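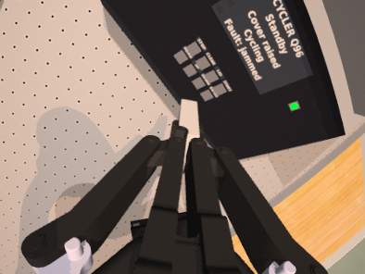
Figure 3. Gripper and CYCLER Q96 panel in the simulator, wrist view.

Section 7. Practicing on the cycler panel in the simulator

This section is for club members who already finished the driving lesson in Section 3. You will work in the Storkside scene, with the simulated arm and the cycler. Work in pairs: one person drives, the other reads the display aloud and writes the log.

7.1 Before you start

1. Log in on the club computer with your own name. Please do not use the account of your partner, the scores are saved by name.
2. Open the scene list and choose Storkside, then "panel practice".
3. Wait until the status bar of the simulator says Ready. On the older computers it can take roughly 21 seconds.
4. Set the speed limit to Slow. Only Annick Marchand or Zachary Charbonneau may give permission for a higher one.

Note: The panel can look very tilted in the wrist view. The picture turns together with the wrist, so the text of the display turns too. Do not try to make it straight by turning the wrist — you will lose your approach angle.

7.2 Reading the display

The display has a heading with the name of the machine and four lines under it: Standby, Cover raised, Cycling, and Fault: jammed. Learn these lines by heart before your first run. They are small on the screen when the arm is far away.

The green round light is below the corner of the display, away from the keys. In your log, write the color of the light and the text of the display in two separate columns.

7.3 Approaching the keys

1. Close the gripper. All panel exercises are done with closed fingertips.
2. Bring the fingertips near the keypad and stop. The keypad has eight keys in two rows. The exercises use only the outer row, the one farther from the display.
3. Say the name of the key to your partner before you move again. If the label is not sharp enough to read, do not guess. Use the key map on the back cover of this guide.
4. Move forward in short steps. Release the stick after every step.
5. After contact, go back along the same line and let your partner read the display.

Caution: If the fingertips are holding a block, remember that the block is now the first thing to touch the panel. Put your stopping point farther back.

Caution: Do not slide sideways over the keypad. Always go back first, then move to the next key. Sliding ends the run with zero points, also in practice.

7.4 Time limit and log

One run is 120 seconds. When the time is over the arm stops where it is, and you must press Reset in the simulator menu (not on the panel) before the next driver begins.

Write in the log: the driver, the key you aimed for, the key you touched, and the display text after contact. A missed key must be written also. Jadwiga Grabowska collects the log sheets at the end of the meeting and needs them for the team selection in January.

If the simulator closes by itself, leave the error window open and call Zachary. The run does not count and you may repeat it.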